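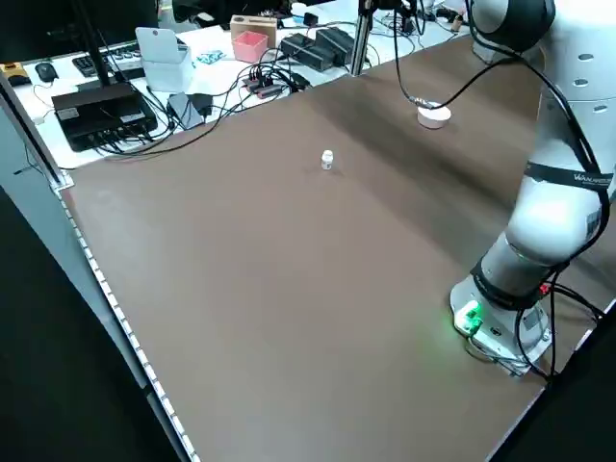
Setting up the Paju bench kit for a first pick

Written by Kaja Lill for the Skulton workshop pages. Last checked in April against kit software 9.

The Paju kit is sold by Sedley as an add-on for people who already own a small collaborative arm and want to teach it simple tabletop jobs. You get a controller box, a fixed overhead camera, a USB hub, the cables and a license for the software. The arm and the table are up to you. We bought ours with our own money and have run it for one winter. This page covers the first setup, from bolting things down to a bottle pick that repeats. Allow an afternoon.

What you need before you start

A six-axis arm from the supported list (Sedley keeps it on the download page)
A table that does not move when you lean on it
A second surface for the controller, keyboard and power adapters
A wired network switch or router with two free ports
One small bottle with a cap
Hook-and-loop straps for the cables

Step 1. Fix the base

Bolt the arm to its mounting plate and the plate to the table. Tighten the bolts in a cross pattern, then go around once more. Push the arm by hand at the elbow with the power off. If the plate shifts at all, stop and fix that first. A loose base will ruin the calibration later and the software won't tell you why.

Put the base near a corner or an edge. You want the open part of the table in front of it for the work, and a base in the middle wastes half your reach.

Step 2. Route the cables

Run the cables along the outside of the arm and strap them at each link. Leave a loop at every joint. The printed guide says to make the loops "generous," and it does not say more than that. We move each joint by hand through its full range and check that nothing pulls tight or catches.

Keep power adapters and the hub off the work table. Ours go on the bench behind it. Label both ends of each cable now, while you still know which is which.

Step 3. Connect the controller

Plug the arm and the controller into the same router. Do not use wireless for the arm. Plug the camera straight into the controller, and use the hub for everything else. The manual shows the camera on the hub, and it will work that way, but we had dropped frames until we moved it.

Turn on the controller first, wait for the login screen, then turn on the arm. If the software can't find the arm, check that both have addresses in the same range. This is the most common question on the Brostanier user forum and the answer is nearly always the same.

Step 4. Calibrate

Clear the work area. Open Setup, then Table, then New. The arm will visit a grid of points and the software will save a file with the table height at each one. Stay out of reach while it moves and keep a hand near the stop button.

When it finishes, look at the spread. Ours came out flat except at one corner, where the table has a slight sag. You can accept that or shim the leg. We shimmed the leg and ran it again.

Step 5. Teach the pick

Stand the bottle near the middle of the table with clear space on all sides. Set the arm speed to the lowest setting. In the Teach tab, guide the arm by hand to a point above the bottle and save it as Approach. Bring it down to the cap and save that as Grip. Raise it again, move to the drop point, save, and release.

Run it once at low speed. Then move the bottle a hand's width and run it again – the camera should find the new spot. If it goes to the old one, you left Use Fixed Position checked. It is on by default, and I think that is a mistake.

Step 6. Let it repeat

Set the counter to 400 and leave the speed low for the first batch. Check the straps when it is done. We worked up to 2,000 picks in one run after that. It stopped once, at pick 1,602, with a camera timeout. Restarting the camera service cleared it and the program went on from the same place.

Problems we ran into

The arm goes short of the bottle: the height file is from an old calibration. Delete it and run step 4 again.

The camera loses a white bottle on a pale table: use a darker surface. A matte one also cuts down on glare.

The program stops with "joint limit": the drop point is too close to the base. Move it out and save again.

The hub shows no devices after a restart: unplug its power adapter, wait a moment, plug it back in.

Is the kit worth buying?

If you have an arm and no software you like, yes. The teaching part is easy to learn and the calibration holds. The paper manual is thin and support by email took several days to answer us. If you already write your own control code, you would mostly be paying for the camera and the calibration tool, and Sedley does not sell those two on their own.

The next page covers sorting by label color. You need the same setup, plus a second drop point saved under a different name.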